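How to Wash Stuffed Animals Without Ruining Them

My kids have been dragging the same plush friends through the yard, the car and the grocery store for years, and sooner or later every one of them needs a bath. I put it off for ages, convinced I'd end up with a lumpy, matted mess, but after a lot of practice (and one very sad rabbit) I've settled into a routine that I trust.

Start with the tag. If it says surface wash only, believe it, and the same goes for anything with a battery box, a music maker or glued-on eyes. Those get a cloth dipped in cool water with a drop of mild soap, dabbed on gently and wiped away with a second clean cloth.

Everything else can usually go in the machine. Check the seams first and stitch up any little gaps, then tuck each animal into a zippered mesh bag or an old pillowcase tied shut. Wash on cold, on the gentlest cycle you have, with half the detergent you'd use for clothes. I do 2 bags at a time and toss in a couple of towels to keep the drum balanced.
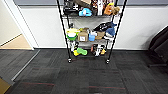
Can I put a stuffed animal in the dryer?

Air drying is much safer, as heat can melt the fibers and leave the fur feeling scratchy. If you're in a hurry, use the no-heat setting for 14 minutes, check it, and go again if you need to.

For air drying, press the water out with a towel (no wringing, please!) and squeeze the toy back into shape with your hands. Set it somewhere breezy and turn it every few hours. Big ones can take a day or two, and the middle is always the last part to dry, so give the belly a good firm squeeze before you call it done. Ours go out on the back porch from May on, and they come in smelling wonderful.

Once it's dry, fluff the fur with a soft baby brush, working in short strokes. My neighbor Kane Pearce uses a clean pet brush on the long-haired ones, and I have to admit his look better than mine.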